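3. What counts as a made bed

The diaries forced a decision we had hoped to put off until the discussion section. We had asked 19 households in Flulleck and Skinner to record, each morning, whether the bed had been made, and we had given them a box to tick. The pilot households ticked it without complaint. The households in the main study wrote in the margin, on the back of the page, and in one case on a separate sheet stapled to the first, all to the effect that the box was the wrong question.

Our working definition came from the earlier literature, where a bed is made when its top cover has been returned to its full extent over the mattress by a person who was not at that moment in the bed. The second clause was added by a reviewer of our pilot paper, and we thought it fussy until the third day of entries. Several people reported pulling the cover straight while still underneath it and then sliding out sideways. They regarded the job as done. Under the strict definition they had never made a bed in their lives.

We therefore coded each entry twice, once by our definition and once by the respondent's own. The two codings agree well for double beds and rather poorly for children's beds, where the adult and the child often kept separate diaries and, it would seem, lived in separate houses.
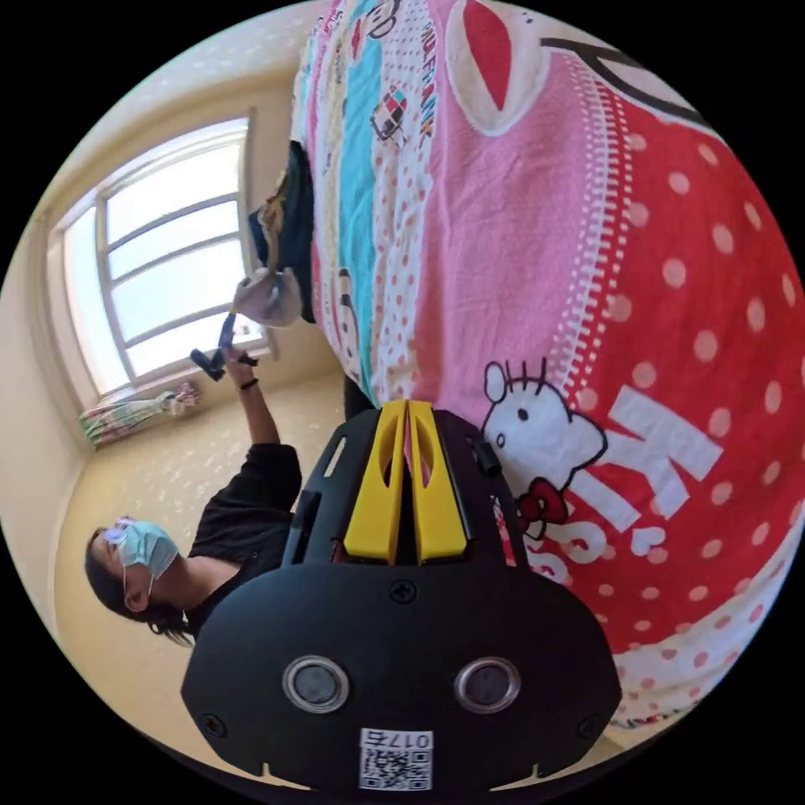 The diary itself was the Priloser two-column booklet, chosen because it fits in a bedside drawer. Fitting in a bedside drawer had drawbacks. Five booklets went missing in their first week and came back later with entries filled in for the whole period in the same pen. We kept these but marked them, and nothing reported below depends on them. Readers who want the analysis with the five removed will find it in the appendix, where it looks very much like the analysis with them left in.

3.1 Reasons given

Respondents could give any reason, or none, for making or not making the bed. Most gave none. Of those who did, the largest group cited other people: a visitor expected, a landlord, a mother on the telephone. We had not foreseen the telephone. It appears often enough in the Skinner diaries to have its own code, and the coders, who were in general a sober pair, asked for a footnote recording that the bed was made before the call was answered.

Weather came next. Covers were left thrown back on damp mornings to air, and left thrown back on fine mornings also to air. Lateness was cited less than we expected, and mostly by people whose diaries show that they had nowhere to be until noon. A small and firm minority cited principle. Their entries are short and identical, and we suspect that the later ones were written in advance.

The literature tends to treat the unmade bed as an omission. That reading is hard to square with the diaries, in which leaving the bed alone is often described as something a person got around to.

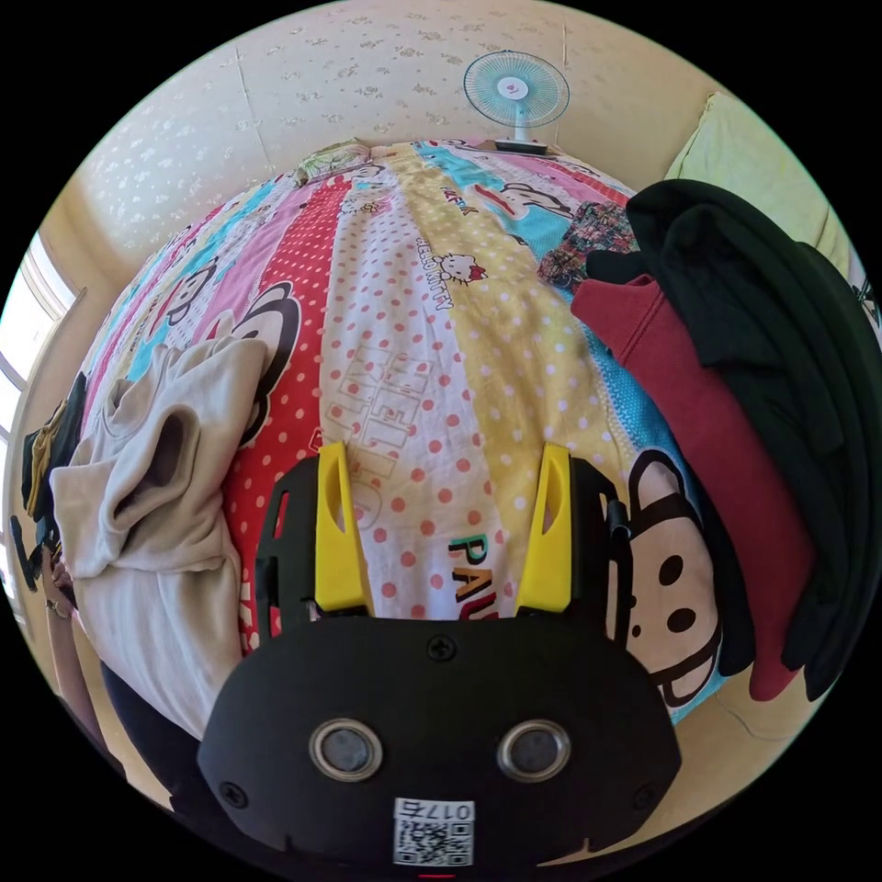
One householder in Skinner, returning her booklet, objected that we had the whole thing upside down: she made the bed so that she would have somewhere to put things, and whether it looked tidy was a matter for people who owned more chairs. She suggested we ask what was on the bed by lunchtime. We did, in the second round, and much of the rest of this section is the result. She has declined to be thanked by name.

3.2 The bed as a table

Once the question was asked, the answers were generous. By midday the made beds in our sample held laundry, mail, schoolbooks, and a great many things described only as "stuff for downstairs." Unmade beds held very little. A flat cover, it seems, invites use, and a household that makes its beds early has in effect put up an extra table in each bedroom by breakfast.

This has awkward consequences for the tidy-home scale used in the Ginon survey, which awards points for a made bed and takes them away for objects left on furniture. A respondent who makes the bed and then sorts laundry on it gains on one item and loses on the other. One who does neither comes out with the same score. The Ginon authors were kind enough to confirm that this was not intended.

Children's beds were used in this way more than adults' beds were. They are free all day, they tend to be near the linen closet, and their owners are not consulted. Two children entered protests in the diaries, one of them illustrated.

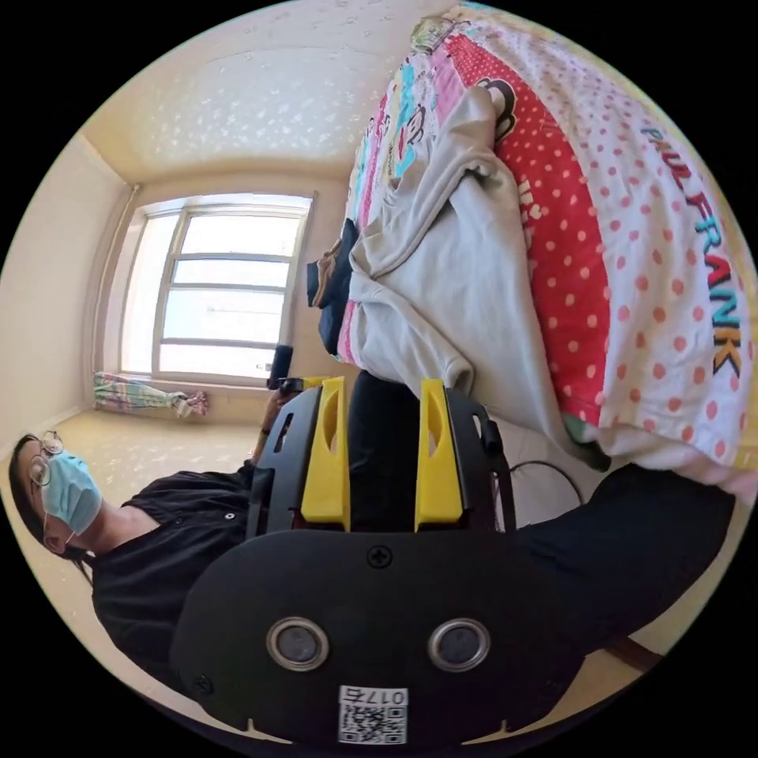

Supplementary note to Section 3
Ginon Household Studies Group, Flulleck
Received 2007-09-11

The second round brought the total to 500 usable entries, which is a pleasantly round number and an accident. We stopped when the booklets ran out. Readers of an earlier draft assumed we had trimmed the data to reach it, and we can only say that trimming would have involved more planning than the project generally enjoyed.

The entries from February deserve a caution. Heavy bedding was in use, and respondents drew a distinction we had not provided for between making the bed and merely putting the top layer back. Where the lower layers were described as "wherever they ended up," both coders recorded the bed as made, since our definition concerns only the top cover. One of them did so under protest. Agreement between coders for that month is lower than for the rest, and all the disagreements are about blankets.

We also looked for a link between the pattern on a cover and how often it was straightened. Several parents said a busy print hides wrinkles and spares them the trouble. The diaries give this no support at all, although it is plainly a comfort to those who believe it.

Figure 3. Clothing on a bed: a folded garment on a patterned quilt.

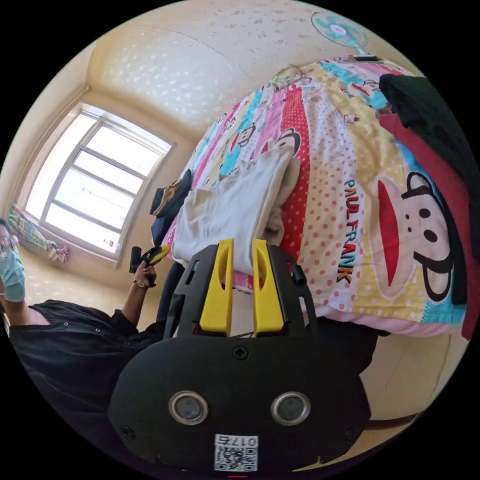

Does a bed still count as made once there is laundry on it?

For the purposes of this paper it does, as long as the cover beneath has been returned to its full extent before anything was put down. Where the order of events was not recorded, the entry was coded as unknown. Unknown entries are left out of the table of reasons and kept in the totals, and the next section, on pillows, follows the same rule with less success.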